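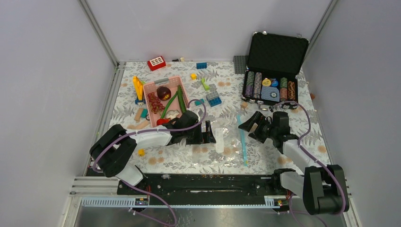 My workbook for the Wasmont course, A Kinder Year, has stopped saving what I write in it, and I'm at a bit of a loss. I've been doing the lessons through Rana on my laptop, watching the video first and then filling in the reflection boxes underneath, and until last week everything behaved beautifully. The only thing I had altered was the page theme, as I'd been looking for something leafy, in the spirit of the grey ferns and the peach and tan flowers on that table covering, and I ended up on the one called Hedgerow. I mention it in case it matters. Now when I reach the end of a lesson and press Save and continue, the little wheel goes round, the next lesson opens quite happily, and when I go back the boxes are blank again.

Ticket 2747
Product: Rana (web)
Course: A Kinder Year, by Wasmont
Status: Open
Priority: Normal

Things I've tried so far. I logged out and back in. I restarted the laptop. I tried it in the evening instead of the morning, thinking the site might be busy at breakfast time when everyone is doing their gratitude page. I also copied lesson 5 out by hand and typed it in again, which took most of an afternoon, and that vanished too. Lessons before that one are all still there, every word, so I don't think it is my account as a whole.

I should say I'm very fond of this course. The lesson that disappeared was the one where you write a letter to yourself about a plan that went wrong, and I'd got rather a long way into mine. I would dearly like it back if there is any copy at your end, but if there isn't I'd sooner know now than keep hoping.

Reply from Rana Support, 10.15 am

Hello, and thank you for such a thorough message. I'm sorry about the letter, especially after you'd gone to the trouble of typing it twice. Let me see what I can find.

While I look, could you do two small things for me? First, open lesson 5, type a single word in the top box only, leave the others empty and press Save and continue. Then go back and tell me whether the word has stayed. Second, go to Settings, then Pages, and let me know what it says next to Draft keeping. It will be either On or Off.

Please don't clear your browser history or use any sort of cleaning program for the moment. Drafts are sometimes held on your own machine before they come to us, and clearing things out would take them away too.

Customer, 11.40 am

Right, I typed "marmalade" in the top box and it stayed! I was so pleased I went and put the kettle on. Then I typed a full paragraph in the same box and the whole thing went blank, marmalade and all. Draft keeping says On.

I don't know if this is useful, but I wrote the paragraph in Ostex first and pasted it across. I do most of my long writing in there these days, as the letters are bigger and I can see what I'm doing. I only started that with this lesson. Before then I typed straight into the boxes.

Reply from Rana Support, 2.05 pm

That is very useful indeed, thank you, and well done for spotting it. I've now tried the same thing here with a page of text from Ostex. Plain typing saves without any trouble. Pasted text brings the hidden formatting along with it, and the reflection boxes in this lesson refuse the lot without showing you a warning. They certainly ought to show a warning, and I've passed that to the people who look after the pages. Hedgerow makes no difference, so do keep it if you like it.

For now, please paste with Ctrl, Shift and V held together, in place of the usual Ctrl and V. This drops the formatting and leaves you with the words alone. Your paragraphs will stay as they were, though any bold or coloured text will come through plain.

As for the letter, I'm afraid our copy of the lesson is empty. The refused text never reached us. If you wrote any of it in Ostex, though, it may still be in your recent documents there.

Customer, 4.30 pm

It was there! Under a silly name (I'd called it "moan"), but nearly all of it, apart from the last few lines, which I'd added in the box itself. I've pasted it with the three keys and it has saved. I went out of the page and back in 2 times to be certain, and then carried on and did lesson 6 as well, with no bother.

Could you leave the ticket open until the warning has been put in? There's a group of us in Altville working through the same course, and at least one other lady writes hers in Ostex.

Reply from Rana Support, 4.50 pm

Lovely news. I've linked your ticket to the fault report and changed the status to Waiting on fix, so you'll get an email when the warning goes in. Please do pass the three keys on to your group in the meantime.

Status: Waiting on fix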